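Acta de la reunión ordinaria de la asociación de pacientes tiroideos, grupo local. Sala pequeña de la planta baja, jueves, de 18:00 a 20:10. Asisten 12 personas, dos de ellas por teléfono. Modera la coordinadora del grupo.

## 1. Acta anterior

Se lee el acta de la sesión anterior. Se corrige una línea: donde decía que el folleto sobre hipotiroidismo estaba «en imprenta», debe decir «en revisión». Se aprueba con esa corrección.

Quedaban tres tareas pendientes. La carta al centro de salud está enviada y sin respuesta. La lista de preguntas para la consulta de endocrino está terminada y se reparte en papel. La actualización de la página web sigue sin hacer y pasa al punto 6.

## 2. Encuesta a los socios

Se presentan los resultados de la encuesta que estuvo abierta hasta agosto. Se recibieron 329 respuestas, algo más de lo esperado. La mayoría de quienes contestan tienen hipotiroidismo en tratamiento con levotiroxina; el resto se reparte entre hipertiroidismo, nódulos en seguimiento y personas operadas.

Lo que más se repite en las respuestas abiertas es la duda sobre la toma de la pastilla: cuánto esperar para desayunar, qué hacer con el café, si se puede juntar con el hierro o el calcio. Varias personas dicen que en la consulta se les explicó una vez, al principio, y que después no volvió a salir el tema.

También aparece bastante la cuestión de las analíticas. Hay socios que no saben si deben tomar la pastilla antes o después de la extracción, y otros que cambiaron de dosis y no tienen claro cuándo repetir el análisis. Una asistente recuerda que tras un cambio de dosis suele esperarse entre seis y ocho semanas y que la fecha la fija el médico. Se acuerda que el grupo no dará fechas a nadie por teléfono y que se remitirá siempre a la consulta.

Sobre el cansancio hay opiniones distintas. Dos asistentes piden que se le dedique una sesión entera, dado que es el síntoma del que más se habla cuando los valores ya están en rango. Otra persona advierte de que una sesión así puede acabar en recomendaciones de suplementos, como pasó hace dos años. Se aprueba hacer la sesión con una profesional de enfermería presente y sin turno de productos.

El informe de la encuesta se enviará por correo a los socios. Las respuestas abiertas se resumirán sin datos que permitan reconocer a nadie.

## 3. Folleto «Mi pastilla de la mañana»

Se revisa el borrador, que ahora ocupa cuatro páginas. Observaciones:

- La página 1 mezcla qué es el tiroides con los síntomas. Se separan.
- El cuadro de la página 2 sobre alimentos es demasiado largo. Se deja en soja, café, fibra en cantidad y suplementos de hierro o calcio.
- En la página 3 falta qué hacer si se olvida una dosis. Se redactará con la enfermera y se consultará el prospecto.
- La letra es pequeña. Se sube el cuerpo aunque haya que pasar a seis páginas.
- Se quita la frase «una enfermedad sin importancia». Varios asistentes la consideran desafortunada.

Hay una discusión sobre el apartado de embarazo. El borrador dice solo que se consulte con el médico. Se propone añadir que conviene avisar cuanto antes, incluso cuando el embarazo se está buscando, porque las necesidades de hormona pueden cambiar desde las primeras semanas. Se acepta. El párrafo lo revisará la matrona que ya colaboró en el folleto anterior.

Se pregunta si debe mencionarse la biotina, que llevan muchos productos para el cabello y las uñas y que puede alterar el resultado de algunos análisis. Se incluye una línea en el apartado de analíticas: decir al personal qué suplementos se toman.

Presupuestos de impresión. Se han pedido dos, a Restero y a Maser. El de Restero es más barato, pero exige recoger en su almacén. Maser entrega en la sala y tarda una semana más. Se elige Maser por seis votos contra cuatro y dos abstenciones. La tirada se decidirá cuando el texto esté cerrado.

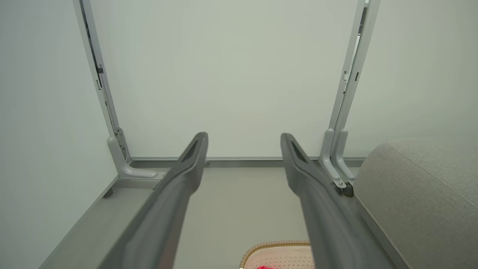
*Redacta: la secretaría del grupo local*

## 4. Charla sobre nódulos

La charla durará 40 minutos, con 20 más para preguntas. La dará un especialista del hospital comarcal, que ha pedido conocer antes el perfil del público. Se le enviará el resumen de la encuesta, solo la parte de nódulos.

Contenido acordado con él por correo:

1. Qué es un nódulo y por qué muchos se encuentran por casualidad en una ecografía pedida por otro motivo.
2. Cómo se lee un informe de ecografía y qué significan las categorías.
3. Cuándo se indica una punción y cómo es.
4. Seguimiento de los nódulos que no se operan.

Un asistente pide que se hable de la espera entre la punción y el resultado, que para él fue lo peor de todo el proceso. Se le pasará la petición al ponente. Otra asistente pregunta si se tratará la cirugía. Se responde que no, por tiempo, y que la recuperación después de una tiroidectomía puede ser el tema de la siguiente charla.

Las preguntas se recogerán por escrito, en tarjetas, para que no se cuenten casos personales largos en público. La vez anterior tres personas ocuparon todo el turno y hubo quejas. La moderadora leerá las tarjetas y agrupará las que se parezcan.

Se discute si grabar la charla. El ponente acepta que se grabe su parte, pero no las preguntas. Se subirá a la zona de socios, sin descarga. Queda pendiente confirmar el micrófono: el de la sala da problemas con los audífonos de algunos asistentes y se pedirá uno prestado a la biblioteca.

## 5. Grupo de apoyo telefónico

El teléfono funciona dos tardes a la semana. Se atienden alrededor de 20 llamadas al mes. La persona responsable explica que muchas son de gente recién diagnosticada que ha leído cosas en internet y llama asustada, y que casi siempre basta con escuchar y ofrecer la lista de preguntas para la consulta.

Se plantean dos casos difíciles, sin dar datos. En el primero, la persona había dejado el tratamiento por su cuenta al encontrarse bien. En el segundo, la persona tomaba un antitiroideo y contaba fiebre y dolor de garganta fuerte. En ambos se le indicó que contactara con su médico, en el segundo el mismo día y, si no lo localizaba, que acudiera a urgencias. Se considera correcto.

A raíz de esto se aprueba una hoja de una cara con las situaciones en las que no hay que seguir conversando sino remitir sin demora. La redactará la enfermera colaboradora - no los compañeros del teléfono - y estará junto al aparato. Mientras no exista la hoja, se sigue como hasta ahora.

Hace falta una persona más para cubrir vacaciones. Se ofrece una asistente, que hará antes dos tardes de acompañamiento.

## 6. Página web y recordatorios

La página sigue con los horarios antiguos y con un enlace roto en el apartado de recetas sin gluten, que además se puso para socios celíacos y ahora confunde, porque parece que la dieta sin gluten fuera parte del tratamiento del tiroides. Se acuerda quitar el apartado o poner una nota clara. Después de hablarlo se opta por quitarlo y dejar una referencia a la asociación de celíacos.

Se informa de dos propuestas recibidas por correo. La primera es de Flendus, que ofrece una aplicación de recordatorio de medicación con un periodo gratuito para socios. La segunda es de Yoon, un programa de pastilleros con alarma. Ninguna se ha probado. Se decide no recomendar productos concretos en la página y contestar a las dos empresas en ese sentido. Quien quiera usar una alarma tiene la del móvil.

Una asistente no está de acuerdo y pide que conste: cree que para personas mayores que viven solas un pastillero con alarma es útil y que el grupo podría al menos explicar que existen. Se acepta escribir un párrafo general, sin marcas.

## 7. Ruegos y preguntas

Se pregunta por el desabastecimiento de una de las dosis de levotiroxina en varias farmacias de la zona. Dos asistentes lo han notado, los demás no. Se preguntará al colegio de farmacéuticos antes de publicar nada. Se recuerda que no se deben partir pastillas ni cambiar de marca sin consultarlo.

Se pide que las sillas con respaldo se reserven a quien las necesite.

Se pide también adelantar media hora las reuniones de invierno. Se vota a favor por unanimidad, de modo que desde la próxima se empezará a las 17:30.

## Tareas

| Tarea | Encargado |
|---|---|
| Enviar el informe de la encuesta | Secretaría |
| Corregir el folleto y pasarlo a revisión | Grupo de publicaciones |
| Avisar a Maser y a Restero de la decisión | Coordinación |
| Pedir el micrófono a la biblioteca | Coordinación |
| Hoja de situaciones urgentes para el teléfono | Enfermera colaboradora |
| Quitar el apartado de recetas y poner los horarios | Responsable de la web |
| Responder a Flendus y a Yoon | Secretaría |
| Consulta al colegio de farmacéuticos | Secretaría |

Se levanta la sesión a las 20:10.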